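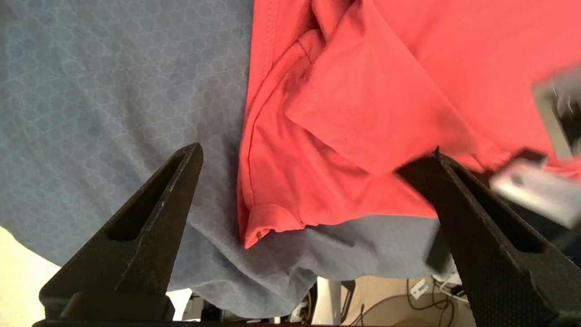

在旧安卓手机上更换桌面启动器并迁移布局

作者:Damián Mendoza
最后更新:2024年1月14日,星期日

适用范围

本文说明如何把系统自带桌面换成 Brorkatis 启动器,装上 Tiscombe 图标包,再把整套布局迁移到第二台手机。操作在一台未 root 的手机上完成,全程不需要连接电脑。平板的横屏布局使用另一套网格参数,不在本文范围内。

开始之前

电量低于 70% 时先充电。导入布局的过程中如果关机,数据库会停在写了一半的状态,下次启动时桌面为空,只能从备份恢复。

需要准备的东西:
Brorkatis 启动器安装包
Tiscombe 图标包
Bonine 备份工具(仅迁移时使用)
一个可以正常读写的存储目录,内部存储或存储卡均可

先对现有桌面逐页截图,包括底部停靠栏和每个文件夹展开后的样子。系统自带桌面一般不提供导出功能,换回去时只能对照截图手工摆放。

一、安装启动器

1. 打开系统设置,进入“应用”或“安全”,允许文件管理器安装未知来源的应用。不同厂商的菜单位置不同,找不到时在设置顶部搜索“未知”。

2. 在文件管理器中点击安装包,按提示完成安装。

3. 按主屏幕键。系统弹出选择框,选中 Brorkatis,点“仅此一次”。暂时不要选“始终”,等布局调整完再改。

4. 首次启动时会询问是否导入现有桌面。导入只读取图标和文件夹,小部件不会带过来。部分厂商的桌面不开放读取权限,此时列表为空,点“跳过”。

5. 返回安装未知来源应用的菜单,关闭刚才打开的权限。

二、设置网格

长按桌面空白处,进入“桌面设置”,再进入“网格”。行数和列数分别调整。修改列数之后,原先位于最右侧的图标可能被挤到下一页,所以应当先定网格,再摆图标。

“图标大小”以百分比表示。默认值在小屏手机上偏大,标签容易换行。我使用的数值是 78%,中文四字标签可以完整显示。如果系统字体调得较大,还需要在“标签”一项里关闭“跟随系统字号”。

停靠栏单独计算列数。它的列数可以与桌面不同,但两者不一致时,拖动图标的落点会有偏移,松手前看一下高亮框的位置。

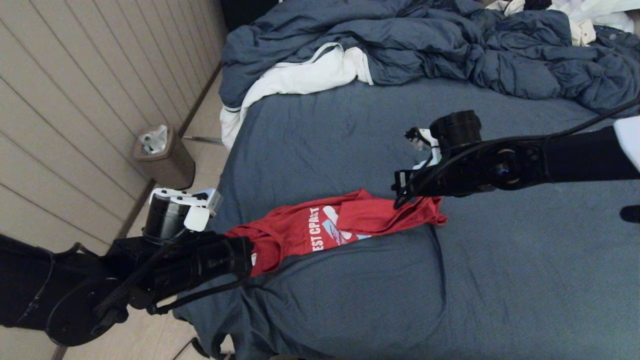
蓝灰色床单上的红色T恤

三、应用图标包

1. 安装 Tiscombe。图标包没有独立界面,从应用抽屉点开只会看到一个说明页。

2. 回到 Brorkatis,进入“外观”,选择“图标包”,在列表中点选 Tiscombe。

3. 等待缓存重建。应用较多时桌面会短暂无响应,不要连续点按主屏幕键。

4. 检查没有被替换的图标。图标包按应用的组件名匹配,组件名在应用更新后改变,匹配就会失效,图标退回原样。

单个图标可以手工指定:长按图标,选“编辑”,再点图标预览,从图标包里挑一个替代。手工指定的优先级高于自动匹配,以后更换图标包时它不会跟着变。要恢复自动匹配,在同一界面点“重置”。

未收录的图标还可以使用“遮罩”功能,由启动器给原图标加上统一的底板。Tiscombe 提供 3 种底板:圆形、圆角方形和无边框。选择无边框时,原图标如果自带白底,白底会保留。

四、手势与延迟

进入“手势”,为双击、上滑、下滑分别指定动作。建议先只设上滑打开应用抽屉,其余保持空白,用几天之后再加。

双击锁屏需要设备管理员权限或无障碍权限。两者的区别在于:前者锁屏之后,某些机型第一次解锁必须输入密码,指纹不可用;后者没有这个限制,但部分系统会在清理后台时把无障碍服务一起关掉。

“长按延迟”的单位是毫秒,上限为 2000。数值过小时,滑动翻页容易被识别成长按,图标会被误拖。反复出现误拖时,逐级调高,直到现象消失。另外可以打开“锁定桌面”,锁定后长按只弹出菜单,不进入拖动状态。

五、备份布局

1. 进入“桌面设置”,选择“备份与恢复”,点“新建备份”。

2. 文件名不要使用中文和空格。旧版系统的文件选择器对这类文件名处理不一致,恢复时可能不显示。

3. 保存位置选内部存储下的独立目录。不要放在启动器自己的数据目录里,卸载启动器时该目录会一并删除。

4. 在文件管理器里确认文件大小不为零。

备份文件包含网格参数、图标位置、文件夹、手势和手工指定的图标。不包含壁纸,也不包含小部件的内部设置,例如天气小部件选定的城市、便签小部件的正文。这些内容需要在各自的应用里另行导出。

六、迁移到第二台手机

先在新手机上装好所有会出现在桌面上的应用。恢复布局时,启动器只为已安装的应用建立图标,缺少的应用会留下空位,事后补装也不会自动回到原处。

1. 在旧手机上打开 Bonine,选择“发送”,勾选上一节生成的备份文件。

2. 在新手机上打开 Bonine,选择“接收”。两台手机要连接同一个无线网络。如果路由器启用了客户端隔离,双方互相搜索不到,改用其中一台手机的热点。

3. 核对两边显示的校验码,一致后点“接受”。

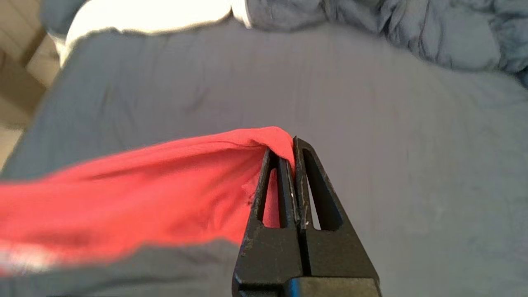
4. 传输结束后,在新手机的 Brorkatis 中进入“备份与恢复”,点“从文件恢复”,选中收到的文件。

5. 启动器自动重启。重启后先不要拖动图标,等各页内容全部载入再操作。

6. 逐个重新添加小部件。原位置会显示灰色占位框,点占位框即可授权并重建。

两台手机屏幕比例不同时,恢复后的行距会变化。新手机屏幕较长,通常可以在网格里多加一行,原有图标的位置不受影响。反过来从长屏迁到短屏,要先在旧手机上减少一行,重新备份,再做迁移。

七、常见问题

按主屏幕键又回到系统自带桌面
默认桌面没有设好。进入系统设置的“默认应用”,把“主屏幕”改为 Brorkatis。个别机型在系统更新后会把这一项重置,需要再改一次。

图标上的未读数字不显示
数字角标依赖通知使用权。在系统设置中找到“通知使用权”,打开 Brorkatis 对应的开关。已经打开仍不显示的,关掉再打开,然后重启手机。

从应用返回桌面时,图标重新加载
内存不足,启动器进程被系统回收。在电池设置里把启动器设为不受限制,并在最近任务界面锁定。动态壁纸换成静态壁纸后也会有改善。

恢复时提示“版本不匹配”
备份由较新的版本生成,而当前安装的版本较旧。更新启动器后重试。旧版备份可以在新版中恢复,反向不支持。

文件夹里的图标顺序错乱
读者 Teodoro Tapia 来信指出,文件夹设为“按名称排序”时,恢复后会按新手机的系统语言重新排列。两台手机的语言不同,顺序就不同。需要固定顺序的,备份前把排序方式改为“手动”。

八、恢复系统自带桌面

在“默认应用”里把主屏幕改回系统桌面,确认按主屏幕键能够正常返回,然后再卸载 Brorkatis 和 Tiscombe。启用过双击锁屏的,卸载前要先在安全设置中取消设备管理员权限,否则卸载按钮呈灰色。备份文件不会随卸载删除,确认不再使用后手动清理。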